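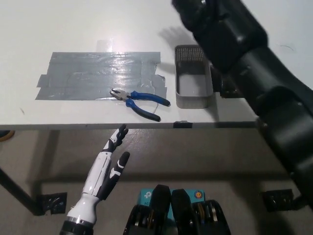 Minutes of the monthly meeting, Donilano Shared Workshop

Held upstairs on Thursday 19th October. Seventeen members signed the sheet, one of them twice. The meeting began late, the key to the upstairs room having been left upstairs.

1. Minutes of the last meeting

Agreed, once the word "heated" had been taken out of item 4. It had been meant to describe the room.

2. The white table

A member asked how long the duct tape was going to stay on the white table. The chair said it was a temporary repair. The member said it had been a temporary repair in May.

There was a long discussion of what is under the tape. One view was a scorch mark, another was a gouge, and a third was that there is nothing under it and the tape has simply become the custom. It was proposed to peel it back and look. Two members were against this on the grounds that it is at present the smoothest repair in the building, which others disputed, the tape being wrinkled all over and torn off raggedly at the ends.

The small bit of clear tape along the top edge of the patch was also raised. No one present would own up to it. It was felt that it could not be holding much.

A new top from Olteanu has been priced at 600 pounds, fitting extra. The meeting went quiet. A second-hand top may be had from Vilusum for 40 pounds if we fetch it, though it is brown and nobody has measured it.

Agreed: to measure the table before buying anything for it. The tape stays until then. No further layers to be added.

3. Tools left out

The blue and black pliers were again found lying on the tape with their handles open. The tool board has a hook for them, with their outline painted on the wall behind it, and members were asked what more the hook could do.

It was put to the meeting that whoever uses the pliers puts them down on the tape because it stops them scratching the table. This was received with some sympathy until it was pointed out that the hook does not scratch the table either.

Agreed: pliers to go back on the hook at the end of each session. A label will be made. The label maker is also missing.

4. The grey container

Two groups claim the grey container with the mesh back. The Tuesday group say it is for offcuts. The Saturday group say it is for finished pieces, and that this explains a good deal about where their finished pieces have been going.

Agreed: offcuts to have a bin of their own, and the grey container to be kept clear between sessions. The black clip on the front edge of the table may stay where it is, as three people said they used it and none of them agreed what for.

5. Money

The balance stands at 3,671 pounds, before the Hisex invoice for the lights. Everyone agreed the lights are very good. Several would like them to be slightly less good over the white table, where the glare makes fine work a trial. Hisex to be asked about a shade.

6. Any other business

The kettle. Deferred.

Meeting closed when the biscuits did. Next meeting same place, key permitting.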